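I have been reading decluttering advice again, which I do every June when the apartment gets warm and everything in it starts to look like my fault. This year it's the hundred-day plan from Sirkero, a newsletter my sister forwards to me without comment. You get rid of one thing a day, you write down how you feel, and by the end you are supposed to have a calmer mind and a clear table.

I have doubts about the table part.
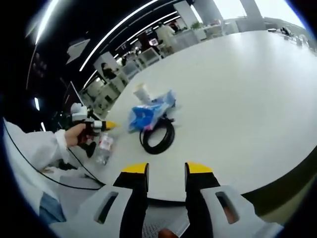
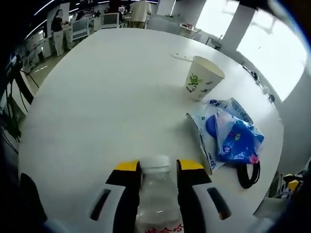 The whole school of thought rests on the idea that a flat surface is naturally bare and that mess is something we do to it. I don't buy it. A flat surface at waist height is the most useful thing in any room, so of course stuff lands on it. The bag goes down because your hands are full. The cup goes down because you're still drinking from it. A cable goes down because you'll want it again in ten minutes. None of that is a moral problem, and I'm tired of reading that it is.

Sirkero's answer is the "landing zone," a tray by the door where everything gets put first and sorted later. I tried one. It cost me a tray. For two weeks the mail went in it, then the mail went on top of the mail, and then I needed a pen one evening and had to dig through the landing zone to find it. So now I had the same pile as before with a rim around it.

The part that really bothers me is the numbers. According to the plan, the average home holds 500 items that its owner "no longer has a relationship with." Where does a figure like that come from? Who counted? Is a box of staples one item or a thousand? I wrote in to ask and got back a form letter and a discount code for the paid version. The next issue said 200 items, for a different reason, with no mention of the first number. I still open the thing every time it comes, so I suppose they know what they're doing.

Then there's the feelings diary. On day three I threw out a cracked mixing bowl and wrote "fine." On day four it was a pair of gloves, and I wrote "fine" again. By day nine I had a page of fines and the beginnings of a grudge.

Anselmo Urquijo, who I shared an office with back in Erkstead, went through all of this years ago and did it properly, or so he thought at the time. He gave away most of his tools, half his kitchen and every coat except one. He has since bought back a drill, a roasting pan and two coats. When I told him about the hundred days he asked whether I had somewhere dry to keep boxes. I said I did, more or less. He said then put it in boxes and go outside.

I don't think that's the full answer either. I have boxes. I have a box marked "Polishchuk" from a furniture store that closed before I moved here, and it has followed me through three leases. I know it contains shelf brackets and I'm fairly sure the shelf is gone. A box is a fine way to avoid a decision for ten years, and I can't claim I'm happier for owning those brackets.

What I'd like to see, just once, is one of these writers admitting that most of the job is boring and has no end. You wipe the table. People sit down at it and it fills up. You wipe it again. My grandmother did this every day of her adult life and never called it a practice. She had one drawer nobody was allowed to open, and the rest of the house was tidy enough.

I did get something out of the plan, and I should say so, or I'll hear it from my sister. Day six tells you to deal with bags inside of bags. I had far more than I would have guessed under the sink, and I took most of them to the drop-off bin at the Amness market. The cabinet door closes now. It didn't close before. I did not feel calm about it but I did stand there and open and shut it a few times.

I'm on day eleven and I have stopped keeping the diary. I may stop the rest too – I haven't decided. The tray is up for grabs if anybody local wants it. It's a decent tray, dark green, a little scratched on one side, and you would have to come and get it. I'd like the pen back if it's still in there.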